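Timestamps, again

Ok so quick post, I have a run going and the kettle on. July has been a mess. Last time I said the grasp planner was "basically done" and I'd be moving on to the cable stuff. It was not done. Two of you emailed to say you'd hit the same thing in your own setups, so writing it down before I forget what I did.

Short version: my joint states and my wrist images were not talking about the same moment. Off by 34 ms, pretty consistently. Doesn't sound like much. But when the arm is swinging in at any kind of speed the planner gets told "the block is here" using a pose the wrist was in a little while ago, and then it politely closes the gripper next to the thing.

Took me way too long to find. I blamed calibration first. Redid the hand-eye calibration on both arms, twice. Then I blamed the segmentation, because the marble floor is busy and the glare moves with the wrist, and for a while the model did like to call a bright patch an object. So I spent two evenings on glare masking I didn't need. Well, did need a bit. Kept it in.

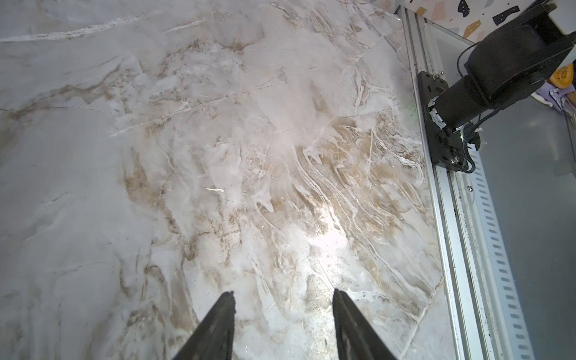
Wrist view, fingers open. The bright patch is what kept getting a mask.

What I should have done on day one: plot the thing. I keep all the logs through Ilero, which is my own little recorder (it's a glorified folder of files with an index, don't get excited). It stamps images when they arrive in the process. Arrive! Not when they were captured. And the joint states get stamped in the driver, much closer to the metal. So one clock, two very different ideas of "now".

Fix, more or less:

Take the capture time from the camera driver if it gives you one. Mine does, I was just throwing it away. Duh.
Keep a buffer of joint states, interpolate to the capture time, and only then do the transform.
If the buffer doesn't cover that time, drop the image. Don't guess. My old code took the nearest state, whatever it was, even a stale one, no warning, nothing.

That last one hurt. I went back over an old session of 1,256 images and 130 of them had been matched to a state that was flat out stale. No wonder the thing looked drunk.

Buffer is 1,000 entries per arm, plain ring buffer, no locks on the read side. Probably more than I need. Memory is cheap and I'm tired.

With two arms it's a bit worse becuase each one has its own driver process, and the two drivers don't start up together. So when the planner asks "is the other arm in my way" it was comparing a fresh left arm with an older right arm. I'd padded the collision shapes to hide that, really fat capsules everywhere, and then complained that the planner could never find a path when both grippers were over the middle. Shrank them back down after the fix and plans come out a lot quicker. Didn't measure properly, sorry. Will do.

Holding something makes it worse again. The planner needs the held object attached to the gripper as a collision shape, and a charger with a cable on it isn't a shape, it's a shape plus a bunch of maybe. For now I attach a box for the body and a second lazy box underneath for where the cable might hang. Crude, and it rules out some perfectly good paths near the floor, but I can live with it.

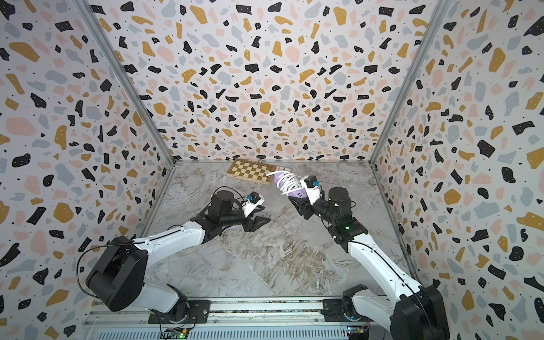

Mamurness wrote under the last post that I should stop interpolating altogether and have the planner ask for the state at a given time, with an error bar on it, so a slow moving arm and a fast moving arm aren't treated the same. Which, yeah. Fair. I'd want the error to grow with joint speed and feed into the collision padding, so the capsules get fat only when they have to be. It's on the list. It's a bigger change than it sounds, the planner assumes poses are exact in about nine places and I only know where six of them are.

Someone else asked if I'm switching to Firnura for the planning layer. Looked at it for an evening. The config format is nice, the replay tool is really nice, but I'd have to rewrite both drivers and I just got these two behaving. Maybe in winter.

Other small thing. I moved the "is it in the gripper" check out of the planner and into its own node. It used to be one line comparing finger width to a threshold, buried in the middle of the approach code, and every time I tuned it for one object I broke another. Now it looks at finger width plus the wrist image and gives back yes, no, or dunno.

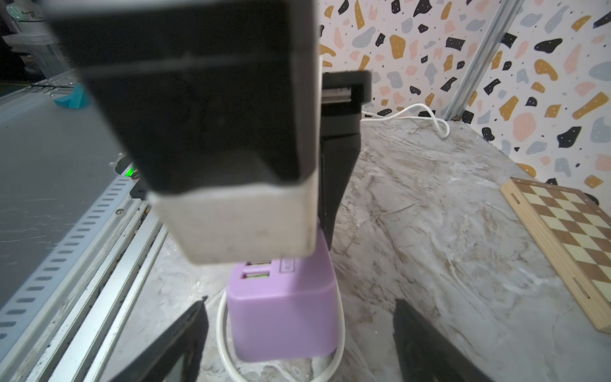 Dunno is the useful one. On dunno the arm stops, backs off a little and takes another look before anything closes or lifts. Slower, sure, but it stopped me getting those runs where the log says "grasped" and the arm carries a handful of air all the way over to the drop spot. I had a whole retry tree to deal with that and could delete most of it, which felt great.

Still broken: the cable. The mask comes and goes as the wrist turns, and the planner treats every flicker as a new obstacle, so it replans, and replans, and then times out. I'm thinking some kind of decay, keep the obstacle for a bit after it was last seen and let it fade. If you have done this without making the arm scared of ghosts please tell me how.

Also the replay script crashes if you give it a session with only one arm in it. Known, dont email me. Fix is sitting on my laptop, will push it tonight after dinner if the run finishes clean.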